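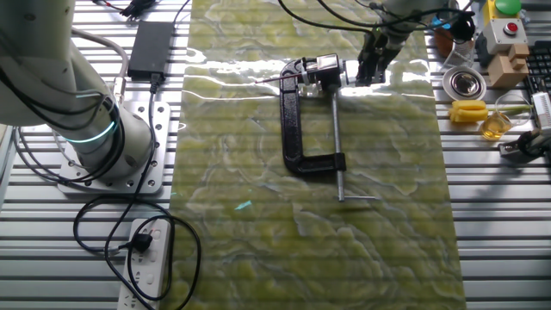
Chapter 6
Paying for the Robot: Budgets, Quotes and the Things Left Out

6.1 The price on the quote

Most people who buy a robot arm for the first time buy it from a number. The number is usually on the second page of a quote, in bold, and it refers to the arm, its controller and perhaps a day of somebody's time. It is an accurate number. It is also close to useless for planning, and much of this chapter is an attempt to pry your attention away from it.

Look again at the photograph that opens the chapter and try to cost it from memory of the last brochure you read. The arm with the teal ring at its base is the easy line. Then there is the plate it's bolted to, the slotted aluminum table under the plate, the second arm with its two-finger gripper, the power strip and the cables. There is a C-clamp on a green mat. There are push-button boxes, beakers, a metal bowl and a stepped wooden block, each of them cheap, each of them bought or scrounged by someone whose hours had to be paid for. Brochures tend to show the arm on a white background.

We are not arguing against buying. Some of the equipment discussed here earns its keep and some of it earns it quickly. We do think that a reader who finishes this chapter should find it harder to be sold to.

6.2 A worked case: Olley

The case that runs through the chapter is Olley, a small contract testing lab that wanted two arms for bench work: picking up odd-shaped parts, moving glassware, pressing buttons on test fixtures. The manager, Estíbaliz Vidal, asked two suppliers for prices. Verkance quoted for a complete cell. Aranda quoted for arms only and left the rest to the lab.

Aranda's figure was much lower, and for one meeting it looked as though the decision had been made. Amparo Vidal, who kept the books and had no particular feeling about robots either way, asked for a list of everything that would have to be on the table before the first part could be moved. The list came back with 70 lines. Fewer than half had a price beside them. The cheapest priced line was a bag of T-slot nuts, and the most expensive was labelled "integration, TBD."

That last entry deserves a hard look wherever you meet it. "To be determined" on a quote means that the supplier doesn't know the cost, or knows it and would prefer to discuss it after you have signed. In either event it belongs in your budget as a real sum. Exercise 6.4 asks you to put a figure on it for Olley and to defend the figure.

6.3 Where the money goes

It helps to sort spending by when it arrives, as the awkward costs are mostly the late ones.

Before delivery. Floor space, electrical work, the bench itself. Labs routinely assume that an existing bench will do. Check the stiffness and check how the arm's plate will be fastened down. If the answer involves drilling a lab bench you don't own, start that conversation early.

At delivery. Freight, duty, brokerage and the exchange rate on the day you pay, which may be a good way off the one printed on the quote. Canadian buyers of imported arms get caught here more than anywhere else.

In the first months. Grippers, fingers for the grippers, mounts, cable management, a second set of fingers. Staff time, above all. Olley logged 259 hours of it before either arm did anything a client would have paid for, and the original budget had allowed none, on the theory that the staff were already on salary. They were. They also had other work, and it didn't get done.

After that. Service contracts, software renewals, spares, and retraining when the one person who understands the setup takes a job elsewhere.

6.4 Reading a payback claim

Suppliers like payback periods, and a short one makes a lovely slide. Flarnik, a gripper vendor whose material landed on Olley's desk during the same search, promised savings of 2081 labour hours a year. Read the fine print under a claim like that. This one assumed that the gripper ran every working shift, that the parts were identical, and that no one had to stand beside it. Bench work in a testing lab meets none of those conditions. Parts vary, fixtures get swapped, and a person is often nearby with a wrench.

Ask three things of any payback figure. What utilization does it assume? Whose wages is it saving, and will those wages really stop being paid? What happens to it if the setup takes twice as long as planned? A salesperson who can answer the third without changing the subject is worth keeping on your list.

Be just as hard on your own side of the table. Internal champions produce optimistic spreadsheets too, and theirs are tougher to challenge because you have to eat lunch with them.

6.5 Before you go on

Section 6.6 sets out the budget template used for the rest of the chapter. Have a real quote handy if you can get one, and a pencil. Mark every item the supplier expects you to provide, including those mentioned only in the terms and conditions, and keep the marked copy for Exercise 6.1.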